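Supper Series FAQ
Gemlow Hall
Updated 27 October 2023

We get the same emails every week so putting it all in one place. Read this first, then write if you're still stuck.

What is the Supper Series?

One long dinner, one guest kitchen, one night only. Four courses, everybody sits down at the same time. The guest kitchen picks the menu and we run the room. Next one is Bodura, then a break for the holidays, then Chiu in February.

Where is it?

Gemlow Hall, upstairs room. Use the side entrance on the parking lot, the front doors are locked after 5 on dinner nights. Elevator is to the left of the coat check.

How much are tickets?

$155 a person. Covers all the food, the welcome drink, tax and tip. Wine pairing is $49 extra and you can add it when you book or at the table. No pairing for anyone under 21, bring ID please, we do check.

When do tickets go on sale?

Mailing list gets the link first, in the morning. Everybody else that same evening, on this page. Bodura is sold out. Waitlist is open.

How does the waitlist work?

Put your name down with the number of seats you want. If something opens up we email the next party that fits. You get 4 hours to answer and then it goes to the next one. Check your spam folder!! Lots of people miss it that way.

Can I get a refund?

Up to a week before, yes, full refund, just reply to your confirmation email. After that no, but you can give the ticket to a friend. Send us the new name so the door has it. We can't move a ticket to a diffrent dinner.

I have an allergy. Can I come?

Usually. There's a box for it on the booking form, fill it in even if you think it's minor. Nuts, shellfish, dairy, gluten all fine with notice. The kitchen can't do changes on the night — the food is ordered days before. If your allergy is severe write to us before you buy, since some menus just won't work and we'd rather say so up front.

Vegetarian? Vegan?

Vegetarian always. Vegan depends on the guest kitchen, it says on each dinner's page. Chiu is doing a full vegan menu alongside the regular one. Bodura isn't.

Can we sit together?

Yes if you book together. Separate bookings, email us with both names and we'll try. Tables are long and shared so you will have neighbors either way.

What time should I show up?

Doors 6:00, welcome drink until 6:30, first course 6:45. If you're late we seat you between courses, and the course you missed doesn't come back around. Most nights finish by 10.

What do people wear?

Whatever you'd wear to a nice dinner. Jeans are fine. The room runs cold near the windows, bring a layer.
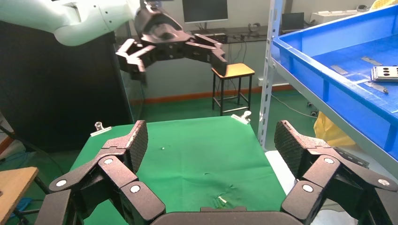
Is there parking?

Free in the lot behind the hall, fills up early. Street parking is free after 6. The bus stops on the corner but the last one leaves before dessert some nights so check the schedule.

Can I bring kids?

12 and up, full price, same menu. No kids' plates, sorry. The spring lunch is the better one for families, dates go up in February.

Can I bring my own wine?

No. License thing. There's a short list by the glass plus beer and cider, and the nonalcoholic drinks are good, ask for the plum one.

Will I meet the chef?

They come out after the main course and say a few words, then go table to table if the kitchen lets them. Some stay for an hour, some have a flight to catch. If there's a book it'll be for sale by the coat check, card only.

What is the Lusasum Tasting? Is it the same thing?

Different event. Lusasum is our big walk-around tasting, downstairs in the main hall, 400 tickets, food stations, mostly standing. Supper tickets don't get you into it and Lusasum tickets don't get you into a supper. Separate page for that, link in the menu up top.

Do you sell gift cards?

Yes, any amount. Good for suppers and Lusasum. They don't hold a seat, so whoever gets it still has to book and dinners do sell out. Tell them that when you hand it over.

Can my restaurant be a guest kitchen?

Maybe! Send a sample menu and how many cooks you'd bring. We book two seasons out so it can be a while before you hear. Please don't call the hall, they don't handle it and they just forward teh message to us.

I left something behind

Email with what it is. We keep things until the next dinner — after that they go to the front office downstairs.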